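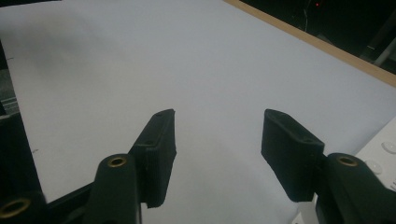

Posted in: Everyday life, Home and away

When I moved to Forcombe I brought two suitcases and one bed sheet. I thought that a sheet is a sheet, and that I would buy the rest of my bedding in one afternoon. It took me until March to sleep well, and I want to write down what I learned about beds in this country, which are different from the beds I grew up with.

At home we did not have a fitted sheet with elastic corners. We had a flat one, and my grandmother folded it under the mattress so tightly that you could not pull it out with one hand. On top there was a quilt, and around the quilt a cotton cover with a big opening in the middle, in the shape of a diamond, so that you could see the quilt through it. I believed that all people slept like this.

The first shop I visited was on Allelgate, near the bus station. The lady asked me what size I needed. I said "for one person". She asked if I meant single or small double, and I did not know that a small double existed. I went home without a sheet and measured my mattress with a piece of string, as I did not own a tape. The next day I came back with the string in my pocket and she was very kind about it. She measured the string against the counter and sold me a fitted sheet for a single bed. It was 3 pounds in the sale and the colour was a sort of tired green.

It did not fit. The length and the width were right, but my mattress is a deep one and the corners jumped off every night. I would wake up at four in the morning with my face on the bare mattress and the sheet somewhere near my knees. I did this for several weeks before I mentioned it to Danica Todorova, who sits next to me at work. She told me that the depth is also written on the packet, in small letters. I had looked at the packet many times and had thought that this number was the weight.

After this I became a little too interested in the subject. I read about thread count. One sheet I saw had a thread count of 700 and it cost 49 pounds, and I stood in front of it for a long time. I touched the corner of it where the packet was open. It was smooth, but also a bit heavy and shiny, and it reminded me of the lining of a coat. My mother said on the telephone that good cotton should feel like nothing much when it is new and should become better each year. She has sheets which are older than me. I did not buy the shiny one.

What I bought finally was a plain flat sheet, second-hand, from the market hall. The stall belongs to Biljana Golob and she has mostly tablecloths, but under the table there is a box with bed linen from old houses. The sheet is thick, and somebody has sewn initials in one corner in red thread. They are not my initials. I asked if it was linen or cotton and she said it was "a bit of both, love", and I still do not know if she was joking with me.

I tuck it in as my grandmother did. I had forgotten the way and I had to ask my mother to explain the corners to me, which is a hard thing to explain by telephone. You lift the side of the sheet to make a triangle, you lay the triangle on top of the bed, you push in the part which hangs down, and then you bring the triangle down and push it in also. My first tries looked like a badly wrapped parcel. Now I can do it without thinking, and the sheet stays where it is until the morning.

There is still the matter of ironing. Danica does not iron her bedding and she thinks that I am a bit mad. I iron only the top part, the part that is folded back over the blanket, while I listen to the radio. Drying is more difficult. My flat has no balcony and a big flat sheet takes all the space in the kitchen, over two chairs and the door, so on washing days I have my supper standing up.

My mother has promised to send me one of our covers with the diamond in the middle. I have already measured my quilt for her, this time with a proper tape.

Filed under: bedding, moving abroad, my mother's advice

Contact | © All words my own, please ask before copying | Back to top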